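The evening the right arm kept squeezing
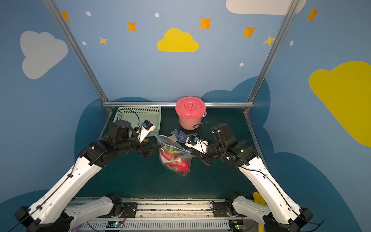
Bagging up the dragon fruit, with an arm on either side of the zip.

I promised in the spring that I would write up the fault properly once I understood it, and then July came and went and I had written nothing except a grumpy list on the back of an envelope. So here we are, with a pot of tea and the envelope. It's a long one, I'm afraid, and if you only came for the sewing posts you may want to skip ahead to the next one, which will have curtains in it.

For newer readers, I've been working for a while now with Gorazd Matić and Radomir Nikolovski on a pair of small arms that we're teaching to do kitchen and laundry sorts of jobs. Gorazd does the mechanical side and most of the wiring. Radomir writes the software and is the only one of us who reads manuals for pleasure. I do the tasks, meaning I decide what goes on the table, work out how a person would do it, and then sit there for hours finding out how two grippers would prefer to do it. I love it, even on days like the one I'm about to tell you about.

The job was bags. Zip-top bags are horrible things for a machine. They slide about, they stick to themselves, they shine in every direction so the little cameras on the grippers get confused, and the two sides of the opening look exactly the same whether they're joined or not. One arm has to take hold of an edge near the seal while the other gets a grip on the opposite side, and then they have to lift together, and if one lifts sooner than the other the whole bag twists and whatever is inside rolls into the corner. A dragon fruit is a good test because it has some weight to it and it isn't smooth. Those scaly bits catch on the plastic. I'd tried with an orange the week before and it was far too easy, it just settled at the bottom and behaved itself.

We'd had a very good run that afternoon. I was making tea between goes (this is always when things happen, have you noticed?) and I came back to find the bag nicely held up between the two grippers and Radomir looking pleased. We carried on. Somewhere on the next few attempts the right arm took hold of its side of the bag and didn't let go when it was asked to.

Now, that on its own isn't frightening. Grippers get stuck. Ours had stuck before, usually from a bit of plastic folded up into the fingers, and you stop the program, you open it by hand from the little control window and you start again. So Radomir stopped the program. The left arm opened and drew back to its resting place as it should. The right arm stayed where it was, and then I noticed that the bag was being pulled in, very slowly. The fingers were still closing. They were squeezing on nothing much, two thin layers of plastic, and they were still trying to squeeze harder.

I am sorry to say that what I did next was reach in.

I want to be plain about this because it's the main reason for the post. I have read the rules. I helped to write the rules! They're typed out on a sheet that I laminated myself, and the second line says that no hands go near the table while either arm has power. But I'd been sitting there all day, the arms are not very big, I was thinking about the bag and not about the gripper, and my hand just went, the way it goes when a saucepan lid is about to slide off. I got hold of the bag and gave it a tug to free it.

The right arm felt the tug, or rather its motors did, and it corrected. It pulled back to where it believed it ought to be, and brought the bag and my fingers along with it. My first finger ended up between the side of the gripper and the nearest joint. Gorazd hit the big stop button before I'd managed to say anything sensible, the power dropped, the arm sagged, and I took my hand out with a red line across the knuckle and a fair amount of embarrassment. It was sore for a couple of days and it made kneading bread unpleasant, and that was the full extent of the damage. I know very well that I got off lightly.

We didn't do any more that day. Gorazd wanted to take the whole arm to bits then and there, and Radomir (who can be very firm when he wants to be) said to leave it exactly as it was and have some supper, and he was right, for reasons I'll come to.

What had gone wrong took us a good while to find, and there were two faults sitting one behind the other.

The first was a cable. The thin black ones run all the way along each arm, and on the right arm there's a bit of slack that makes a loop out beyond the gripper end. You need some slack or the wrist can't turn. But the loop had been working its way further out over weeks of use, and when the arm reached across in one particular way, the cable was being drawn tight at the connector. It never came out. We'd have spotted that at once. It only lost touch for an instant and came back, over and over, and each time it did the gripper missed whatever message had been sent in that instant. Most of the time the message it missed was of no importance, as another came right behind it. On this occasion the one it missed was the one telling it to open.

If we'd taken the arm apart that evening, we would have straightened the cable in the process, put everything back together, found it working perfectly and blamed the bag. It was only by leaving it in its pose overnight that Gorazd was able to come in the next morning with a torch, put one finger on the connector and watch the reading on the screen flicker.

The second fault was ours, and it's the one that bothers me more. When the gripper stopped hearing from the computer, it kept doing the last thing it had been told. The last thing it had been told was to close. In the settings there's a limit on how hard it may push, and on the left arm that limit was 232, a figure Radomir had arrived at by patient testing with soft fruit and paper cups. On the right arm it was 1,000. It had been 1,000 since the day we fitted the replacement motor, that being how the motor comes out of the box, and none of us had thought to copy the old number across. So for months we'd had one gentle hand and one rather strong one, and we hadn't noticed because in ordinary use the program told it to stop closing long before it got anywhere near.

I went back through my notebook afterwards and it's all there if you know how to look. "Right side marks the bag again." "Right side crinkly, try thicker bags?" I had written that down more than once and solved it by buying thicker bags! I even wrote to a friend who works on much larger machines over at Brevard to ask whether plastic film was always this tiresome, and she wrote back very kindly to ask whether both grippers were set up the same. I said yes, of course they were. I didn't check. I have since sent her a cake.

The repairs were dull, so I'll be brief. Gorazd re-routed the cable and clamped it at the joint before the wrist, so that any pull is taken by the clamp and the connector sits there with nothing tugging at it. The clamp is a little printed piece and he's on his fourth version. Radomir wrote what he calls a watchdog, a small bit of code that lives on the arm's side, and if the gripper hears nothing for 100 milliseconds it goes slack. He and I had quite a discussion about that, as slack means it drops whatever it's holding, and I was picturing jars. We settled on slack for anything soft and a gentle hold for anything breakable, with the limit set low in both cases. He also made the program refuse to start unless the settings on the two arms match, and it prints them out side by side so a person has to look at them.

Then we ran it. We pulled the connector out on purpose at every awkward moment we could think of, with the bag half up, with the bag right up, with both arms moving, and it let go each time. After that we left it opening and closing on a folded tea towel until it had done 3,000 without missing one. I listened to it from the next room while I did the accounts and it was rather soothing.

And there's the matter of my hand. I had assumed that a sheet of rules would do the job, and for a year it did, mostly through luck. The stop button has been moved. It used to be next to the keyboard, handy for Radomir and no good at all to the person sitting closest to the table, namely me. Now there are two, and one of them is by my left elbow, so that reaching in means reaching past it. I've also taken up a silly habit that Gorazd suggested, of holding my mug with both hands whenever the arms are live. It does mean that I drink a great deal more tea.

Several of you have asked over the months whether arms like these would be all right to have at home with children about. I used to say "oh, they're only little". I won't be saying that again. Ours would need a good deal more around it than it has before I'd have my nieces in the same room with the power on, and they are sensible girls.

We're back on the bags now. The dragon fruit goes in and stays in more often than it doesn't, and the marks on the right-hand side of the plastic have gone, so I have a whole drawer of thick bags that I bought for no reason. If anyone nearby would like some, leave me a comment. Next on the list is getting the zip closed all the way along, and Radomir thinks it can be done by running one gripper along the seal while the other holds the end. I think it will pucker in the middle. We have a packet of biscuits riding on it.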